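Okay, I have been sorting building bricks by color since breakfast and I have never been happier, so you're all getting a thread.

1/ Background: my aunt cleared her attic in June and gave us three trash bags of loose bricks. My cousins' stuff, then their kids' stuff, then mice (possibly). Everything in one giant rattling mix. I washed it all in mesh bags in the tub and it took three evenings and every towel we own.

2/ People told me to sort by shape. People have strong feelings about this! Dzifa Baidoo, who I used to work with and who has a whole wall of drawers at home, sent me a voice memo about it that was longer than my commute. I listened to all of it. I love her. I am sorting by color anyway.

3/ Why color: my kids are four and six. When they build, they say "I need a red one." They have never once said "I need a two by three." Shape can wait till they're old enough to be picky.

4/ Also color is FAST. Your hands just start doing it. I put on a podcast and by the second episode I wasn't even looking properly, I was grabbing greens out of the corner of my eye like some kind of bird.

5/ For bins, go open on top and shallow enough that a kid can see the bottom. We had the tall Clakutico tubs with lids before this and every single building session began with somebody dumping a tub on the rug. Low bins, less dumping. (Still some dumping.)

6/ Blue, green and red go side by side, blue on the left. I matched the bins to the bricks so the little one can put stuff away without asking me, and oh my gosh, she does it! She did it yesterday without being told! I had to go stand in the hallway for a minute.

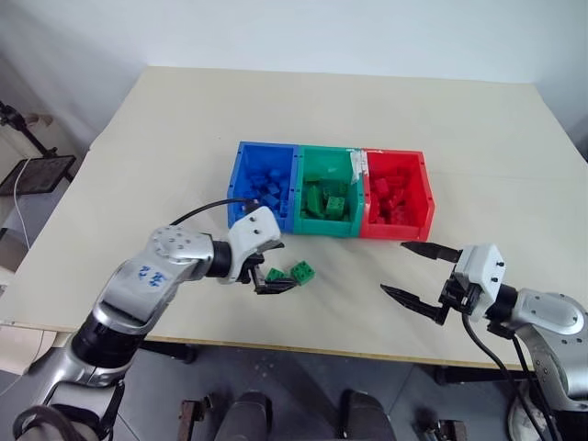
7/ Greens are the ones I go slowest on. Old green and new green are different greens, and then there's a dark one that looks black under the lamp at night. If you can, do your greens in daylight. I redid a whole batch at about ten in the morning and pulled out a handful of wrong ones.

8/ Somebody asked if you should pull bricks apart first. Yes. Pull them apart BEFORE you sort, as its own job, with a snack. If you stop to pry every pair while you're sorting you lose the rhythm and your thumbnails. A separator tool is worth every penny, ours came in a Durken set and I keep it on a string.

9/ Okay, the count. I know you don't have to count. I wanted to count. From the first bag alone: 1,726 bricks. I did them in piles of 100 on a cookie sheet and made pencil marks on an envelope like I was in jail, and it was the best part of my week.

10/ Of those, 26 had tooth marks. I'm keeping them. My cousin Skinner (it's his middle name, long story) says he remembers chewing on them and would like an apology for me bringing it up.

11/ White and yellow get their own round later. Old white goes kind of buttery and old yellow fades, so they meet in the middle and you start doubting yourself. I've got nearly 200 in a mixing bowl labeled "ask tomorrow."

12/ Wheels, windows, tiny people, and anything with a hinge: one shoebox, no sorting at all. The kids like digging through that one and I think digging is half the fun. Please do not tell Dzifa.

13/ Reply from Jeferson Prado, who teaches my oldest: at school they tip each color onto a tray, build straight from the tray, and tip it back in when the bell goes. Trying this tonight!! I have two Zedico baking trays I never bake on.

14/ A couple of you asked how long it stays sorted. At our house, two days, maybe three. Then I get to sit down with a coffee and do a little top-up sort, fifteen minutes tops, and I look forward to it way more than I look forward to dishes.

15/ Next up is bag two. I opened it just to peek and there's a ton of gray in there, like a whole castle's worth. If anyone has a good system for gray, light and dark together or apart, please tell me before I get the cookie sheet out again.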